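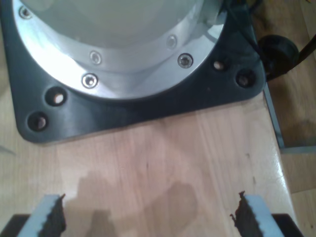
茜草染浴 第二轮：温度、硬水、还有那锅意外的珊瑚色

首页 工坊笔记 配方 样布册 借用登记 搜索

2024年3月4日

先把结论写在前面，免得过两个月翻本子又找不到：茜草染羊毛，75度封顶，水里要有钙，时间宁长勿短。就这几条，今天的红是我进工坊以来染得最好看的一批，晾在北窗那根绳子上，我走来走去看了不知道多少遍。

上一轮（去年December那次，本子上一册倒数几页）一直偏砖色，脏脏的，我当时怪粉不好，又怪羊毛没洗干净，两样都冤枉了。问题主要在火。那时候用小电炉，拧到中档就去隔壁煮豆浆，回来水面已经在冒小泡。茜草根里的黄色和褐色成分温度一高就大量出来，把红压住，书上写得清清楚楚，我也读过，读完照样犯。

今天的材料

羊毛纱：Fernandes 那种双股原白，绕成小绞，跟上次同一批，缸号标签贴在封三。
茜草：Pelard 的根粉，另外还有一包整根，是Bhavana Krishnan 从家里带来的，切段泡过夜。
媒染：明矾，按纱的干重14%，加一点塔塔粉。
水：工坊自来水一份，Carow 那边接回来的井水一份。井水很硬，烧水壶用一个礼拜就一层白壳，平时大家嫌它，今天它立了大功。
控温：Ondico 那个带探头的插座，终于舍得拆封了。

洗纱

温水加中性皂，泡着，不揉。以前总觉得不揉不干净，结果揉出一绞毡化的东西，现在还在抽屉里当针插用。这回就让它自己沉下去。纱刚放进水里会浮着，边上一圈气泡，等它吃透了水慢慢往下坠，颜色也会深一点点，那时候再换水。换到水清为止，最后一遍水跟下一步媒染浴的温度尽量接近，温差大了纱会缩。

记一句给新来的同事：洗完不必晾干，湿着进媒染锅更均匀。真要隔天做，就拧干装袋放冰箱，袋子上写清楚，别写“面条”，上次有人写了，差点出事。

媒染

明矾先用热水在小杯里化开，完全透明了再倒进大锅。塔塔粉另外化。锅里水要够多，纱能自由漂，挤成一团的地方后面一定花。慢慢升温，到80度保着，这一步羊毛不怕，怕的是翻动太勤。我设了提醒，隔一会儿用木棒把底下的托上来，托一次就够了。

保温结束关火，让它在锅里自然凉到第二天。这个“凉一夜”我之前偷懒省过，对比下来差别看得见：省掉的那绞，同一锅染出来明显浅，手摸也没有那种微微发涩的感觉。所以媒染是昨天做的，今天早上捞出来，轻轻过一遍清水就进染锅。

染浴

分了三锅，编号照旧写在竹夹上。

甲锅：自来水，根粉。
乙锅：井水，根粉。
丙锅：井水，Bhavana 的整根。

根粉我装进旧丝袜扎口，免得颗粒粘在纱上，粘上了晾干以后怎么抖都抖不净。Venkatesh Kurian 坚持说直接撒进去颜色更深，后面再过滤。他说得也许有道理，丝袜里面那一坨中间确实吃不到水，要隔一阵捏一捏。下次留一锅给他证明。

升温是今天最需要耐心的事情。从冷水开始，探头挂在锅中间，不碰底也不碰纱，控温插座设到75度。它会先冲过头一点再掉回来，所以我先设低一些，稳住以后再往上推。整根那锅升得慢，因为锅厚，水也多。

温度还低的时候染液是橘黄的，看着有点泄气，闻起来像湿木头和一点点胡萝卜。过了温热那一段，液面边缘开始发红，往白瓷勺里舀一勺看，红里透橘，再等一会儿橘色退下去，红往前走。这个转变太好看了！我把勺子里的小样一排排放在窗台上，从左到右就是一条渐变，可惜没拍，勺子被拿去搅咖喱了（洗过，洗过）。

纱进锅以后全程没有离开。带了本书，一页也没翻。

结果

甲锅：偏橙的红，干净，亮，可是薄。像煮熟的虾壳。单独看其实很讨喜，放到乙锅旁边就立刻输了。

乙锅：就是它。正红，往蓝那边偏一丝丝，厚，捏在手里觉得颜色有重量。湿的时候几乎发暗，晾到半干开始往外透光。井水里的钙跟茜素配得真好，老染匠挑河水、挑井，原来挑的是这个。

丙锅：比乙锅暖，红里有一层褐，纹理也不那么平，靠近绞绳的地方浅一点。Bhavana 更喜欢这锅，说像她外婆箱子里的一条毯子。我承认织成大面积会更耐看，太均匀的红有时候反而呆。整根的另一个好处是捞起来方便，晾干还能再煮。

补一个对照：给自来水加碳酸钙粉，一小撮，搅到水发白再静置。拿甲锅的纱头试了一小段，颜色往乙锅那边走了一大截，没完全追上，但是已经够用了。所以没有井水也不必发愁，手头的粉笔都别拿来试啊，现在的粉笔多半是石膏，成分对不上，我上学时试过。

余液

这部分完全是意外之喜。三锅捞完以后染液还很红，舍不得倒，把乙锅的余液重新热到原来的温度，丢进去几绞之前失败的浅黄纱（洋葱皮那次，媒染过的）。泡着就去吃饭了，插座替我看火。回来一捞，珊瑚色！带一点杏子味道的粉橙，底下的黄托着，跟白纱直接染出来的浅红完全两回事。

接着又试第三道余液，白纱，出来是很淡的肉粉，洗一遍以后再浅一层。这种颜色给婴儿帽子正好。余液配方没法照搬，每次浓度都不同，只能记下顺序：先正红，再珊瑚，最后肉粉，之后的水就浇院子吧，先放凉，稀释过再浇。明矾留在媒染锅里的那份另外处理，不跟染液混。

改色小试

从乙锅剪了一些纱头，绑在硬卡纸上，每根留一段不处理的在旁边比。

铁水：几滴就往紫褐走，快得吓人，搅两下就得捞。稍微多停一会儿变成旧砖墙的颜色，好看，但是铁伤毛，手感硬了。以后要铁灰调子就另外媒染，不要拿好红去冒险。

草木灰水：往玫红偏，冷下来很多，像覆盆子。灰水太浓羊毛受不了，滑腻腻的就是过了，赶快冲掉，再用一点淡醋水带一下。我今天用的是静置之后上面那层清的。

白醋：往橘走，变化小，亮度倒是提了一点。Venkatesh 说看不出差别，拿到门外日光下他就不说话了。室内那根灯管对红色一直不友好，比色请都到门口去。

铜：没做。工坊里没有单独的锅，不想污染现有的，等腾出一只再说。

耐晒条

卡纸已经剪好，半边包铝箔，贴在南窗玻璃上，甲乙丙和珊瑚色都有，改色的也各剪了一点。请大家擦玻璃的时候绕开！去年那组就是被好心擦掉的，我在水池里找到一半。月底揭一次，夏天再揭一次。茜草红一般撑得住，我担心的是珊瑚色，底下那层洋葱皮黄很可能先跑，剩下的会往粉里退。退了也未必难看，先看着。

洗色

出锅之后不要马上洗，这次我让纱在染液里凉透，拎出来滴干，带着染液晾一天再洗，据说更牢。乙锅留了一小绞当天就洗的做对比，洗水确实红得多一些，成色倒没有明显区别。明天把晾过的那批洗了再补记在页边。

皂水要中性。碱性的肥皂一下去就跟草木灰一个效果，整绞往玫红跑，如果恰好喜欢也就罢了，配色的时候会哭。架子下层那块黄肥皂是洗手的，别拿它碰纱。

几件零碎

探头的线短，锅放里侧那个炉位够不着，要么换位置，要么买延长的。Ondico 说明书上讲探头可以整根浸水，接头那一段不行，我用晒衣夹把它夹在锅沿上了，挺稳。

大不锈钢锅内壁有一圈洗不掉的红，用小苏打糊了一会儿就下来了。铝锅今天没有动，茜草和铝锅的脾气我还没摸清。

Pelard 的粉剩下小半罐，罐口潮了结块，已经过筛重新封好。下次下单顺便问问有没有粗切的，粉太细，丝袜都漏。Bhavana 说她家后院那片茜草还能挖，种够年头的根切开里面是亮橙红的，手指粗的最好，细须根染出来偏黄。春天挖不如秋天挖，她愿意先给我分几株苗。我已经把西墙根那条地翻过了，掺了石灰，据说它爱碱性土。要等好几年才能收，急死人，可是想到将来能用自己种的根染一条围巾，就觉得也不算久。

丙锅的整根捞出来铺在旧报纸上，晾在暖气边，报纸湿了要换。半干的根软软的，掐一下还冒红汁，里面货还多着呢。打算第二遍改用捣的，先拿石臼砸散再泡，看能不能把褐的那一层留在第一锅里，第二锅出得更干净。这是猜的，书里有人这么写，也有人写正好相反。

记一下闻到的：低温那段是湿木头，升起来以后有一点药味和泥土味，凉透的染液第二天早上会发酸。发酸的还能用，隔得太久长膜就不要了。有人专门让茜草发酵以后再染，说颜色更沉，我很想试，但要放在外面棚子里，不然大家会联名把我赶走。

待做

乙锅配方放大到整斤纱，先算锅容得下不，纱得能漂开。
Venkatesh 的撒粉法，留同样的纱同样的井水，火候照今天。
加碳酸钙的自来水正式做一锅，跟井水并排比。
茜草打底套蓝，靛蓝缸醒过来以后试，想要一个带红光的紫。先蓝后红还是先红后蓝，两种都染。
棉布另开一页。单宁加明矾那套流程长，别跟羊毛混在一起记，上次混着记，我自己都看不懂。
井水桶空了，谁去 Carow 顺路带一桶，盖子拧紧，上回后备箱全湿。

页边补：半干的乙锅绞刚刚收进来，灯下看有点暗，拿到门口就着最后一点天光又亮起来了。剪了一段夹在这一页，拿的时候小心，线头没打结。

页边再补：丙锅靠绞绳浅的那几处，是我绳子扎紧了。八字松扎，指头能伸进去转一圈才行。三个绞都得重扎，明天洗之前弄。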